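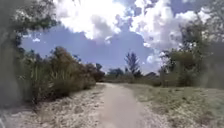

The sandy path at the Dromis test ground, far end toward the trees. Open day, 09/11/2023.

Quick notes before I lose them. Went for the path-following kit, the one Dromis sells for small outdoor carts. Montserrat Cordero ran our group, talks fast, knows her stuff. Kit is a camera head, a compute box and a bracket. No GPS needed, she says. It looks for the edge of the path and stays off the grass.

Route is 358 meters one way. Good choice for a test imo: pale dirt, stones, gravel bleeding into the verge on the left, dry grass creeping in on the right. No curb, no paint. Edge is mush in places.

Price $2,000 with the bracket, mount for the Tomov chassis is 80 extra. Xia chassis not suported yet, maybe October next year. Asked about heavy rain, got a vague answer. Asked about glare on light sand, better answer, they retuned exposure over the summer.

Battery claim is 80 minutes. Want to see that on our own cart before I beleive it. Manual is thin. Loaner form is in my bag, sending it in tonight.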